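Last updated: April

I don't trust the word "integration" when it shows up in a grant report. The Leststead study of newly arrived families interviewed 514 people and decided most had "settled well." Settled by whose measure? Sidra Hayat, who ran the Londow interviews, admits that a signed lease counted as proof. Two years of moving between cousins' couches counted as nothing once the lease came through. I'd like to see those families asked again, in their own kitchens, by somebody with no report due.

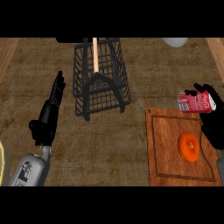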